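About Us: Arier Entryway & Shoe Storage

Hi, and welcome in! Kick your shoes off, stay a while.

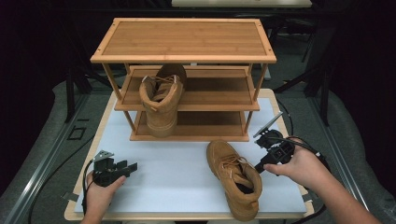

What do you folks do, exactly?

We help people in Pennington get control of the space just inside the front door, and we sell the racks, benches, trays and hooks that make it work.

So, a bit about me and how this got going. I grew up in a house with one narrow hallway and a whole lot of feet. My dad wore work boots, my brothers wore cleats, my mother had garden clogs that lived wherever she last stepped out of them, and every single morning somebody was hopping around on one foot yelling about a missing sneaker. I swore that when I had my own place I'd have a rack by the door and everybody would use it. Then I got my own place, bought a rack, and watched my family drop their shoes right in front of it. (They still do it sometimes. I run a shoe storage company and there are sandals on my kitchen floor as I type this.)

That got me curious about which racks people will really use and which ones end up holding mail. I started setting up hallways for friends, then for friends of friends, and one May I rented a little storefront and put a sign up. We've done 3,303 entryways now. I keep the tally in a green notebook by the register and you're welcome to come in and flip through it!

I have a big soft spot for bamboo. It's light enough to drag out of the way when you mop, the honey color goes with nearly any floor, and a three-tier rack fits in places where a cabinet never would. Slatted shelves are great under boots, too, because the grit drops through and you can sweep it up later. I like a flat top with a raised rim for keys and gloves and the dog leash, all the stuff that would otherwise slide off and go behind the radiator.

Boots are the thing people ask me about the most. A big padded work boot is longer than you think, and on a shallow shelf the heel is going to hang out over the front. That's fine if you've got the floor space, and not so fine in a tight hall where you'll catch it with your shin. So bring your biggest pair to the shop when you come! We'll stick them on every rack we've got until you find one you like. Suede ones are welcome, muddy ones are welcome too, just bang them together outside first, please.

If you want us to come to you, a home visit is $50 and takes an hour or so, and we take that off your bill if you spend $100 or more. We measure, we look at which way the door swings, and we ask a lot of nosy questions. Who gets home first? Who never unties their laces? Where does the wet stuff go in winter? Then we put together a plan you can fit on one sheet of paper. You can buy everything from us or use what you already own. I've moved a customer's old bookcase into the hall and called it a day more than once.

We carry two lines I'm really fond of. Walico is our everyday bamboo range, and it goes together with an ordinary screwdriver. Cidix is the narrow stuff, for apartments and back stairs and that weird strip of wall behind the door. I keep both set up on the floor so you can poke at them, tip them, load them up and see how they feel. If a screw works loose in the first 7 years, bring it back or give us a call and we'll fix it for free.

We also do a boot swap every fall, mostly kids' sizes, and it has gotten a little out of hand in the best way. Leave a pair, take a pair, have a cookie. Grown-up sizes go on the back table, and the good hiking boots are usually gone before I've finished my coffee.

The shop is open Tuesday through Saturday, with parking around back next to the bakery. Come in through the side door if you have your hands full. There's a bench right there, and a rack with room on it for your shoes.

Page last updated 10/07/2025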